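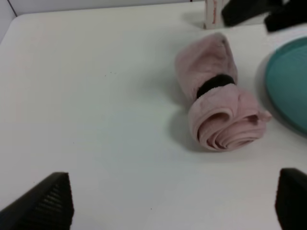 Felista Kimaro wrote in to ask whether she could get her $63 back from Tresar, the "work three hours a week" course, and whether the answer would cost her another $63. It won't. Her other questions, and a pile from everyone else, are below.

Last updated 2024-06-03

What is Tresar, exactly?

A set of videos about starting an online store without stock, a warehouse or, as far as I could tell, customers. You pay $63 to get in. The videos are narrated by a man called Bogdan, who has no last name and a great deal of confidence.

Is it a scam?

You do get videos, and they play. I'd call it a bad purchase. My lawyer friend would like me to leave it there, so I will.

What's in it?

Six modules. The first is about mindset. So is the second. Module 3 explains what a product is. Module 4 tells you to pick one. The last two are mostly about the Inner Circle, and you are not in it yet.

What does the Inner Circle cost?

Hard to say until you're on the phone. Sorin Radu was quoted one price, said no, and got a lower one before he could find the hang-up button. Mircea Onu was offered a payment plan for a thing he hadn't asked about. Neither signed.

Do I need Postum?

Postum is the store builder Bogdan tells you to use. It bills $34 a month, starting after a 5-day trial. The link in the course is an affiliate link, and you'll find that mentioned in gray type at the bottom of a page you have no reason to scroll down. Any other store builder will do the same job.

How do I get a refund?

The sales page says "no questions asked." The refund form has questions. Fill it in anyway, then email support the same day and keep a copy. Nelu Mocanu got his money in June after two emails. Delia Hodoroagă got a coupon for module 1, which she already owned, and went to her card company instead.

Does a refund cancel Postum too?

No. Separate company, separate bill. Cancel it from the account page, under "Plan," then "Manage," then the small link under the big button asking you to stay.

I saw a glowing review on Grutham. Is it real?

Could be. Grutham pays its reviewers when you click through and buy, so read it the way you'd read a menu written by the chef's mother.

Do you make money from this page?

I don't link to any course. There's a tip button somewhere. It has been very quiet.

Can you review the course I just bought?

Send me the name and what you paid. If you're still inside the refund window, ask for the refund first and write to me second.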